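Who Answers for the Bench When the Arm Is Working

The discussion of automation at Claltside has so far been conducted mainly in terms of output. The monthly figure is posted by the door, it rises or it does not, and the matter is treated as settled. This essay takes the view that output is the least interesting thing to have changed since the first arms were bolted to their benches, and that management and staff alike would do well to look instead at how the working day is now divided.

Before the change, a person hired for display preparation did the whole of the job. He or she cut, sorted, filled, checked and packed. The Cairns contract alone called for 2,000 arrangements a season, and the people who made them could tell one another's work by sight. Under the present system, which was supplied by Mirudance and brought over from the Clemimthorpe site in June, handling is assigned to the arms and the staff are assigned to the arms. The job title has been kept. The job has been replaced by another one, made up of setting out material, watching, stepping in when a grip fails, and recording why it failed.

The new work requires attention of a kind that is hard to sustain. A person who is filling vases by hand may let the mind wander, and the hands will continue. A person who is watching a gripper come down toward a wooden bench may not let the mind wander at all, although for long periods there is nothing to do. Supervisors have been slow to accept that this is tiring. The break schedule was written for the old work and has not been revised.

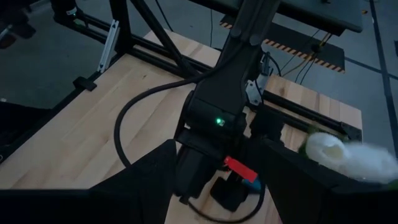

Henrik Dreßler takes the opposite view, and asked that it be set down here. The old work, he writes, ruined his wrists, and he does not miss it. He would sooner watch a machine for a full shift than strip stems for an hour, and he believes that those who speak warmly of handwork have mostly forgotten how their hands felt on a Monday. His complaint is with the pay grade, which was set for people who strip stems.

The point is a fair one and it should be answered directly. The old work did cause injury, and any honest account of automation must place that on the scale. It does not follow that the relief was given freely. When the arms arrived, the hourly grade was left where it stood, on the reasoning that the staff were now doing less. The staff are in fact making decisions that used to be made for them. They judge whether a stem was presented badly or gripped badly. They decide when to stop a run, and a stopped run must be explained in writing. A clerk who made such decisions would be graded as a clerk.

Training presents a further difficulty. New staff are given 400 supervised grips before they are left alone at a bench, and by that measure they are well prepared. Few of them, however, have ever done the task by hand. They have learned what an error looks like from a list of errors. The older staff learned it from the material, and they notice trouble that the list does not contain. As they retire, that knowledge will leave with them unless it is written down or, better, practiced. A modest proposal would be to require each new employee to complete 500 arrangements by hand during the first year. The cost would be small. The objection that this is a step backward misunderstands what the arms depend upon.
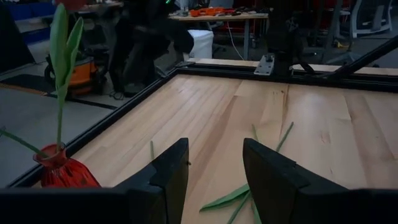 Artificial tulip in a red glass vase, with cut green pieces on the bench.

There is finally the question of who is consulted. The layout of the benches was decided at Clemimthorpe, and the people who stand at them at Claltside were shown the result. Several changes they have since requested, including the order in which material is set out, were adopted without comment once they reached the right desk. They could have been adopted at the start. The next contract is to cover over 1,000 pieces of a new design, and the planning for it has begun. The staff who will watch that work should be in the room while it is planned, at their ordinary rate of pay, and their names should appear on the plan.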